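Lendlow Open Day: was it worth the ride?

Jodus put on a free coach to its new Lendlow campus, so I went along with up to 200 other people who had been promised "the workplace canteen, rethought." Parking is $25 if you drive. Keep that in mind when they tell you the day costs nothing.

The tour began with a talk on meal prices. Staff lunches are supposed to get cheaper because everything is prepped on site. How much cheaper? The speaker had a slide for wages, a slide for rent and a slide with a sunrise on it. I asked for last August's numbers and was told they were "being reviewed."
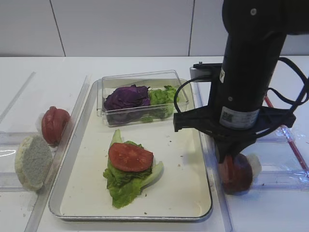 Femi Mohammed wrote to me afterward that the old canteen at Todedcombe made the same promise and raised its prices twice in the first year.

I believe it. The sample menu listed a salad sandwich at 667 calories, which seems like a lot for lettuce and tomato, and no price beside it. Lunch for visitors was a voucher for the coffee cart. The line was long and the soup was gone by one.

After that came the design rooms, where Somogyi, the firm that did the interiors, talked up its "learning by making" program. Maybe it's great. We got nine minutes and a leaflet.

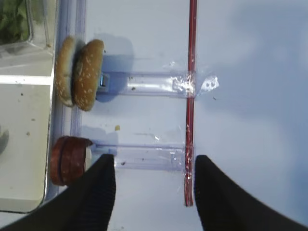 Maricica Voicu thinks I'm being unfair, and that the evening classes there are cheap and well taught. Fine, but then put the class list in the leaflet. Mine had a map of the parking lot. The coach back left twenty minutes late.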